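Harb Home | Notes | Data | About

# kosbridge-clutter

I started Kosbridge as a folder of awkward corners. You know the sort: the bit of a box or cupboard where things slide down and lean on each other until you've forgotten what you own. It has grown a bit since then! There are 2,932 pictures in it now, sorted into 40 folders (one per sitting), and 917 of them have notes typed up by me, usually with a cup of tea going cold.

## What's in it

Mostly small stuff in tight places – bottles, wrapped bits and bobs, crumpled plastic, padded linings that have gone wrinkly. I'm very fond of the wrinkly ones. Patterned paper turns up a lot as well, and I note the colours as I see them, so "orange" covers plenty of ground.

## Using it

Unzip it next to the Presel scripts and run `presel list`. If you only want a taster, the `small` folder has 400 pictures. The old Vindix labels are still in there, but please use mine, the spelling is better.

## Two pictures

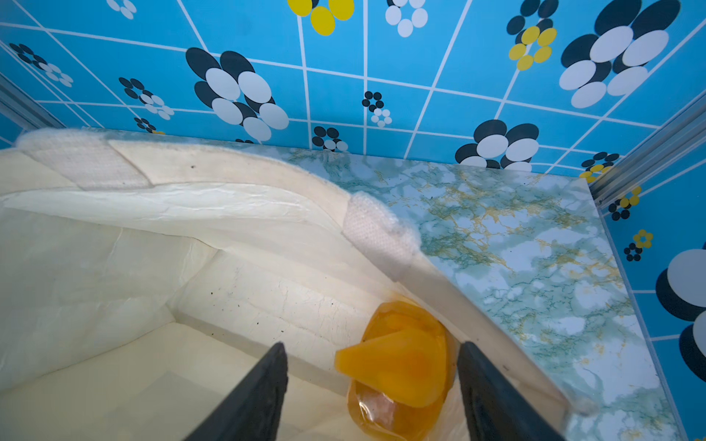
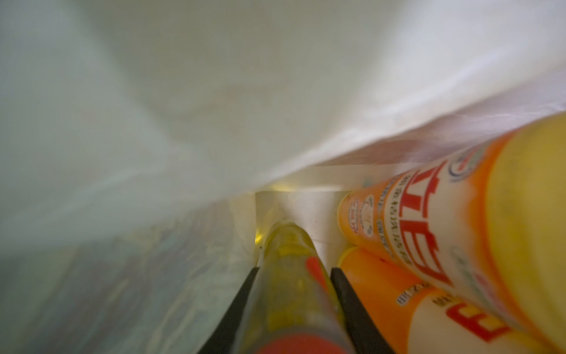 Words and notes: Auður Þrastardóttir, last tidied in December

Orange wrapping in the first, a glass bottle with red on it in the second. Both are filed under `narrow`. If you spot a wrong note, open an issue and I'll fix it.

3 comments | 11 shares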